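Search this site
Type and press enter

About Pollumari

Hi, and thanks for wandering over to this page! I'm the person who answers the emails, hems the pants, argues with the steam iron and sweeps up the thread at the end of the day. Pollumari is a small clothing care and mending school. We teach people how to fold, press, patch, store and generally look after the clothes they already have, and we've been at it for 14 years now.

I started out in the back half of a dry cleaner's on Stelent Street, with one table, one lamp and a sign I lettered myself (badly – the second L was a good inch lower than the first, and I left it up for years). I'd been doing alterations for the cleaner's customers and I kept getting the same question at the counter. People would pick up a pair of pants, hold them against themselves, and ask me how to get them home and into a drawer without ruining the crease. So I'd show them. Then they'd bring a sister or a roommate the next time, and I'd show them too, and one October I put out some folding chairs and charged for coffee.

We outgrew the dry cleaner's pretty quickly and moved to the Urnel Building, up on the second floor over the bike shop. Come up the stairs and turn left. If you smell chain oil you're still on the first floor.

What we teach

The class everybody asks for is Folding and Putting Away. It runs one evening a week for four weeks and it's all ordinary clothes: T-shirts, sweaters, button-downs, fitted sheets if the group is feeling brave. We spend one whole evening on pants, and I will defend that to anyone. Pants are long, they have a heavy end and a light end, and the pockets bunch up just where you want them flat. Most folks were taught to grab them by the waist and flop them over a chair. My way is slower the first few times. Lay them down, smooth from the seat toward the hems, match up the inseams, then bring one leg over the other and run your palm down the whole length before you fold anything. After that you can go in half or in thirds, depending on how deep your drawer is.

Light colors get their own little talk from me, mostly about clean surfaces and clean hands. I've had hand lotion on a pair of cream linens and I'm still not over it. 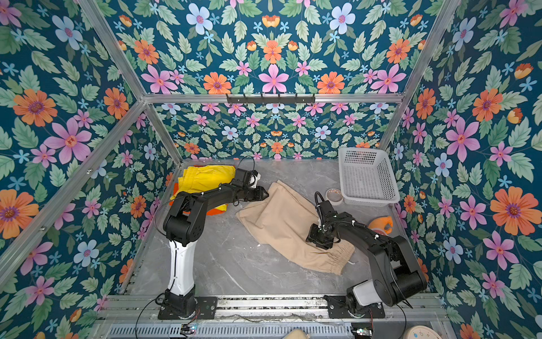

Beige pants laid out, with a folded yellow piece next to them and flowered wallpaper all around.

I get more mail about that wallpaper than about anything I've ever sewn! It has a deep teal-blue ground with green leaves and big blooms in pink and orange, and I think clothes look wonderful against it. Plain things especially. If you put a beige garment on a beige table in front of a beige wall you'll never notice that the left hem is sitting lower than the right. The gray marble pattern underneath is just as useful to my eye, because it's quiet enough that every wrinkle shows up. And I do like a row of hooks. Small ones, close together – you can hang a belt, a tape measure and a garment bag from them and find all three again.

Besides the folding class we run:

Mending for Beginners. Buttons, hems, small holes, the split seam at the seat that everyone is embarrassed about and everyone has. Bring something you really wear. Please wash it first.

Pressing and Steaming. You'll learn what each setting on your iron is for and why I hardly ever use the hottest one. We have six ironing boards, so that class stays small.

The Krūmiņa Drawer. It's named for the shop that sold me my first good set of cedar boxes, and it's a one-afternoon workshop on storing clothes between seasons. We cover wool, knits, what goes on a hanger and what should never go near one. You take home a drawer plan drawn to the size of your own dresser, so measure before you come.

How we like to work

I talk a lot, as you've probably gathered, but the classes are mostly hands-on. I show a thing once at normal speed and once very slowly, and then it's your turn. We don't grade anybody. Some people get the sleeve fold on the first try and some people are still fighting with it in week three, and both kinds come back for mending, so I must be doing something right.

I also don't sell you gear. No special boards, no plastic flippers, no matching boxes. A flat clean surface and two hands will take you a long way with a shirt. If you want cedar, fine, I love cedar, but an old shoebox lined with tissue holds a scarf perfectly well.

We ran 277 class evenings in our first five years in the Urnel Building, and I know that because I kept the sign-in sheets in a hatbox. The mending pile is the other thing I keep track of. Anything left behind and unclaimed gets fixed, washed, folded and passed along to the clothing bank around the corner. So far 1,616 pieces have gone out the door that way, including one tuxedo jacket and a truly enormous number of gray hoodies.

Coming to see us

A single class is $29 and that covers thread, needles, pins and tea. Sign-up opens at the start of each month, and the folding class fills first, so if that's the one you're after, set yourself a reminder. There's street parking in front and a bike rack (of course) by the downstairs door. The elevator is slow but it does work. Give it a minute and press the button again.

If you've got a stain question, email me before you try anything on it. Tell me the fabric and what landed on it, and I'll write back the same evening if I can. And if you come by around 4 in the afternoon you'll most likely catch me with the kettle on, folding whatever's left on the table.

Share this page
38 shares 6 comments

Contact | Class sign-up | © Pollumari, Urnel Building, second floor | Back to top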